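Raleo sampler 3: round robins not resetting on loop

srahimi
Posted 12/06/2024
Running the Raleo sampler with the Mitum strings library loaded. When the host loops a section, the round robin counter carries on from wherever it stopped, so every pass renders differently. I need identical bounces. The Reset on Transport box is ticked.

alipour_audio
The box only responds to a stop and start. A loop jump sends no stop message in most hosts. Put a keyswitch at the loop start and map it to Reset Counter.
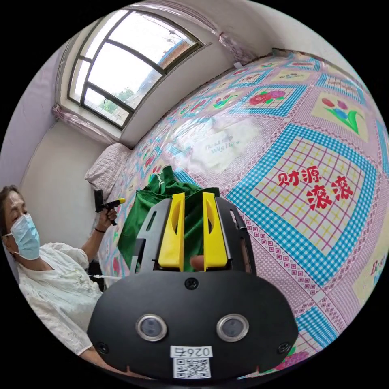
golnar_s
The keyswitch works but costs a voice on every pass if the release samples are loaded. Check the release tab first. I turned mine off and the clicks at the loop point went away too. For damping reflections while you compare bounces, any thick fabric near the monitors will do. Render with a fixed seed if your version has that option.

srahimi
No seed option in mine. Where is it?

irkcombe
Script page, last line. I disagree on the release tab. Those samples hold 11 voices at most here and the limit is 700. The clicks are a buffer problem.

golnar_s
Buffer was the same in both tests. Only the release tab changed.

irkcombe
Then post the patch. I can't reproduce it with 5 instances open.

srahimi
Keyswitch mapped, two bounces null completely. Leaving releases on for now.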